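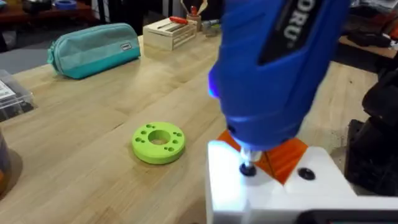 Fig. 4-1. Bit on the screw head in the white block, second screw head to the right of the orange piece.

Urneo Field Guide > Part 4: Recording and Labeling > 4.3 The Landmark Drift Check
9 min read

4.3 The Landmark Drift Check

By the time you reach this section you should have your wrist camera mounted, your recording software talking to it, and a bench with a task laid out on it. If you skipped 4.2 because you were eager to start driving screws (we have all done it!), please go back and at least do the focus test, then come and join us again.

The drift check is the part of the Urneo method that people ask us about the most, so we'll take it slowly. The idea is a simple one. When a policy learns from wrist footage, it learns from whatever the wrist camera happens to see, and that includes every cup, pen and basket standing around the work. If the camera slips a little in its mount between one episode and the next, the gripper may stay put on the screen while its angle to the rest of the world has changed, or the gripper itself may creep sideways. A person watching the video will hardly ever notice. The policy does, and in our own screw-driving study at Illholm it showed up as a bit that came down just beside the screw head, again and again, in a very confident way.

In that study we recorded 245 episodes and ran the check on all of them. It flagged 5. We pulled those out, trained once with them and once without, and the run without them was the better of the two on our held-out blocks. That's one task on one bench, so please don't read it as a law of nature, but it was enough to make the check a regular part of our routine.

What you need

- One finished recording session, at least two episodes long
- A task bench with some ordinary objects on it that will stay where they are
- The Urneo labeling window, open on the Landmarks tab
- A cup of something, as the first pass takes a while

Choosing your landmarks

1. Open any early episode and step forward until the housing of the gripper sits along the bottom of the picture and you have a good stretch of tabletop beside it.

2. Mark the two dark screw holes in the front of the housing. These are your near landmarks, and they travel with the camera. In a healthy session they stay on the same spot from the first episode to the last.

3. Now pick two or more far landmarks on the bench. You want objects with a clear edge against the wood. On our bench the dark mug near the far edge is a lovely one, and the pen lying beside it works nicely too, with its two ends to click on. The basket in the corner is close to the camera and moves a great deal on screen for a small turn of the wrist, so we use its rim as a third point and give it less weight.

Note: Stay away from anything soft, anything that glows, and anything with wheels. Monitors change what they show, and office chairs go for walks.
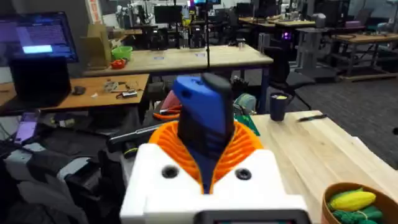
Comparing two stills

4. Choose a second still, from a later moment, in which the wrist is as near as you can get it to the same pose. The Match Pose button will offer you a list, sorted by joint angles. Take the top one unless something is blocking a landmark.

5. Click the same points again, in the same order. The order matters to the software, and it won't warn you if you swap two of them.

6. Read the near score first. If the two screw holes have moved by more than the tolerance you set in 4.2, stop and go look at the camera mount. There's no sense in reading the far score until the near one is good.

7. Read the far score. A small, even shift across all the far landmarks usually means the pose match was a little off, so try the next still on the list. A shift in one landmark alone usually means somebody nudged it.
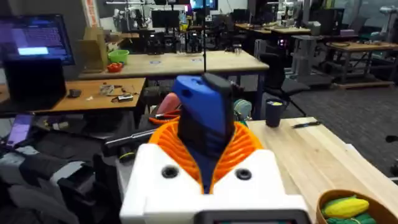

Fig. 4-3. Housing and both screw holes at the bottom, with the dark cup, the pen and the basket rim available as far landmarks.

8. Write the result in the session log even when it's a clean pass. You'll be glad of the clean ones later, when you're trying to work out which afternoon the trouble began.

Caution: Never touch the camera mount while the arm is powered. Put the arm in its rest pose, press the stop, wait for the brakes, and then reach in. The fingers can close on you without the arm moving at all.

Which stills to leave out

We labeled 982 stills by hand before we trusted the automatic pass, and the most useful thing to come out of all that clicking was a feeling for which ones give bad scores. Blurred ones are easy to spot. The harder cases are the ones where the finger or a held tool leans across a landmark and hides part of its edge, so that you end up clicking on where you believe the mug must be. Please don't guess! Leave that point blank and let the others carry the score.

The same goes for the fingers themselves. It's tempting to put a near landmark on the orange ribs, as they are bright and right there in the middle of everything, but ribs flex under load and they'll look different each time they press on something blue, heavy or slippery. 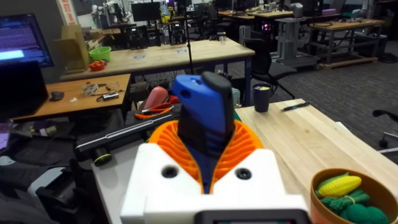
A rigid part of the housing will serve you far better, and the screw holes were the best we found after trying the housing corners for a good long while. If your gripper has no screw holes facing the camera, a pair of small stickers will do, so long as they're put on before the first episode and left alone.

9. When you've been through a handful of pairs by hand, switch to the automatic pass and compare its scores with yours on the same pairs. We had 144 pairs for this at Illholm and would have liked more. Where the two disagree, look at the still before you decide who's right.

10. Set aside any flagged episode in its own folder. Don't delete it. A flagged episode is still fine for testing, and several people have asked to borrow ours.

A word on the older Urcombe rig: its mount has a single clamp in place of two, and it drifts more. Run the check after every fifth episode on that one. If you use the Charpentier scoring sheet, the far score goes in its second column with the sign kept.

Next: 4.4 Trimming the Ends of an Episode

Comments (4)

Kidus Habte
Very helpful, thank you. We had the near score jump in the middle of a session and it was the camera cable tugging on the mount whenever the wrist rolled over. Maybe worth a line in step 6?

Tiruwork Assefa
Good one, Kidus, we've had that too. I'll put it in when I revise 4.2, as the cable routing is all in there. Leave a loose loop at the wrist and it should settle down.

benchside_m
does the pose match work if the arm has been re-homed between sessions? my top match is never any good

Tiruwork Assefa
It will be off by whatever the homing changed. Run the offset tool from 2.6 first, then reload the session and the list should sort properly. If it doesn't, send me the log and I'll have a look.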